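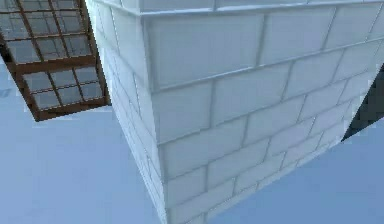
**When can I withdraw my staked tokens from Zusham?**

Withdrawals open again in October, after the network moves to the new version of the staking contract. Until this time your tokens stay locked, but they continue to earn rewards as before.

Please note some changes. The waiting period after a withdrawal request becomes 5 days; before it was 20. The fee is now 2 percent for all wallets, also for the small ones. Requests above 600 tokens are divided in two payments, and the second payment comes on the next day.

Stavros Krasniqi from the Meslow wallet team asks all users to update the app before they send a request. The old version still shows the button, but the request will be refused and you must do it again.

Holders who came to us from Aasen keep their old reward rate until the end of the year. They don't need to move anything.

Questions about tax reports we will answer in the next issue, together with the news from the Drunderdale test network.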